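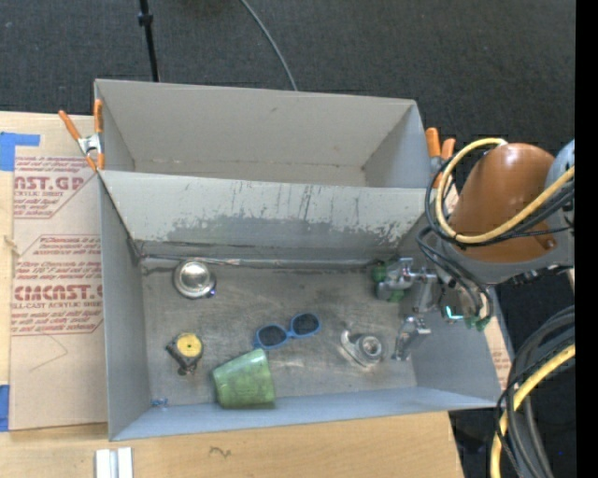 Vurkine Allolix im Test: Räumt der Arm jetzt endlich auf?

Veröffentlicht am 31. August 2025

Mein Vater hat 1985 behauptet, spätestens wenn ich groß bin, macht den Abwasch eine Maschine. Gut, mit der Spülmaschine hatte er halbwegs recht, aber eingeräumt wird die bei uns immer noch von Hand, und das Zeug, das sich auf der Werkbank sammelt, räumt erst recht keiner weg. Genau da wollte ich ansetzen, als ich mir das Allolix-Set von Vurkine geholt habe: Arm, Greifer, Steuerung und eine Software, die laut Anleitung „gemischte Kleinteile selbstständig umlagert“. Klingt trocken, ist aber im Grunde Aufräumen. Ding aus Fach eins nehmen, in Fach zwei legen, fertig.

Ich schreibe hier sonst über Akkuschrauber und Schraubstöcke und bin also kein Robotikmensch. Das merkt man vermutlich.

Aufbau

Ein Nachmittag plus ein Abend, an dem ich geflucht habe. Der Arm selbst steht schnell, die Verschraubung ist prima und die Anleitung dazu ordentlich bebildert. Ärger machen die Kabel. Die dicken gelben sind störrisch, die schwarzen hängen in Schlaufen vor sich hin, und wie man das alles so führt, dass es dem Arm nicht in die Quere kommt, steht im Handbuch auf einer halben Seite. Auf der steht dann sinngemäß: „fachgerecht verlegen“. Danke auch! Bei mir baumelt immer noch ein Bündel über die Ecke der Kiste, und ich habe beschlossen, dass ich damit leben kann.

Die Einrichtung am Rechner war dafür erstaunlich friedlich. Kiste ausmessen, Rand und Trennwand eingeben, Greifhöhe bestätigen. Wer schon mal einen 3D-Drucker kalibriert hat, findet sich zurecht. Wer nicht, der sollte sich jemanden einladen, der das schon mal gemacht hat, und dem ein Bier hinstellen.

Was er kann und was nicht

Ich wollte keine netten Holzwürfel, die kann inzwischen jedes Spielzeug. In die graue Kiste kam also, was bei uns so rumfliegt: ein Maßband, eine Sonnenbrille mit blauem Rahmen, ein grüner Plastikbecher, ein Flanschlager und so ein rundes, glänzendes Metallteil. Vorne rein damit, und der Arm soll alles nach hinten schaffen, ins leere Fach.

Das Flanschlager ist sein Freund. Schwer genug, um nicht wegzurutschen, und mit dem Ohr an der Seite gibt es immer irgendwas zum Zupacken. In meinen Durchgängen ging das fast jedes Mal beim ersten Versuch. Das Maßband auch, solange es flach liegt — nur am Clip verhakt er sich gelegentlich und zieht es dann ein Stück hinter sich her, was ziemlich albern aussieht.

Die Sonnenbrille war die Überraschung. Ich hatte sie innerlich schon abgeschrieben (alte Brille, keine Sorge), aber er nimmt sie am Steg und legt sie drüben sanfter ab, als ich es tun würde. Wirklich schön anzusehen! Liegt sie allerdings schräg an der Wand, zögert er ewig, fährt ran, fährt weg, fährt wieder ran, und man möchte ihm am liebsten helfen.

Und dann der Becher. Ach, der Becher. Durchscheinend, leicht, umgekippt an der vorderen Wand: das ist offenbar der Albtraum jeder Kamera. Mal greift er daneben, mal schubst er ihn nur vor sich her, und einmal hat er ihn so fest gepackt, dass es geknackt hat. Das glänzende Metallteil ist fast genauso schlimm, weil es alles spiegelt und dazu noch rund ist. Wer sich fragt, ob so eine Maschine bald die Küche macht, sollte kurz überlegen, woraus eine Küche besteht. Aus Gläsern, Schüsseln und Löffeln nämlich.

Tempo

Für eine ganze Ladung habe ich beim besten Lauf 135 Sekunden gestoppt. Ich selber kippe das Fach in einer einzigen Bewegung um. Aber der Vergleich ist natürlich gemein, denn der Arm wird nicht müde und liest nebenbei auch nicht am Handy. 200 Durchgänge habe ich ihn insgesamt machen lassen, verteilt über viele Abende, und in der Zeit ist kein einziges Mal etwas heißgelaufen oder abgestürzt. Drüberschauen muss man trotzdem. Hängt ein Teil, dann hängt es, und er wartet brav, bis jemand kommt.

Was Aldana dazu meint

Aldana Arancibia arbeitet in einer kleinen Fertigung und hat dort im März ein ähnliches System von Renholm ausprobiert. Sie hat sich meinen Aufbau angesehen und fand die Frage falsch gestellt. Bei ihr liegen den ganzen Tag dieselben Teile in der Kiste, und dafür reicht so ein Arm völlig. „Wenn du immer nur Lager sortierst, bist du glücklich“, meinte sie, „aber du willst ja unbedingt deinen Becher.“ Stimmt. Ich will unbedingt meinen Becher.

Verarbeitung und Kleinkram

Die orangebraune Abdeckung am Arm gefällt mir richtig gut, glänzend und rund, bei mir ohne Kratzer. Das Licht am Greifer leuchtet türkisblau und ist im dunklen Keller ziemlich hell, abschalten kann man es in den Einstellungen leider nicht. Leise ist er auch, so ein gleichmäßiges Summen, die Katze hat nach zwei Tagen nicht mehr hingeguckt.

Weniger schön: Ein zweites Paar Finger kostet extra, und für weiche Sachen bräuchte man es. Socken habe ich mit dem Standardgreifer probiert und es schnell wieder gelassen. Der Bravo, den ich davor mal zum Ausprobieren hatte, lag da weit vorne, konnte dafür nichts heben, was schwerer war als eine Tasse.

Kaufen?

800 Euro habe ich für mein gebrauchtes Set bezahlt. Für den Haushalt: nein, auch nicht, wenn es die Hälfte kosten würde. Für eine Werkstatt, in der immer wieder ähnliche feste Teile von A nach B müssen, würde ich es mir ernsthaft anschauen, am besten mit den eigenen Teilen in der Tasche beim Vorführtermin. Und für Leute wie mich, die abends gern danebensitzen und „jetzt, jetzt, jaaa“ rufen — na ja, ich gebe ihn jedenfalls nicht wieder her. Das nächste Update soll durchsichtige Sachen besser erkennen. Ich hänge die neuen Ergebnisse dann unten an.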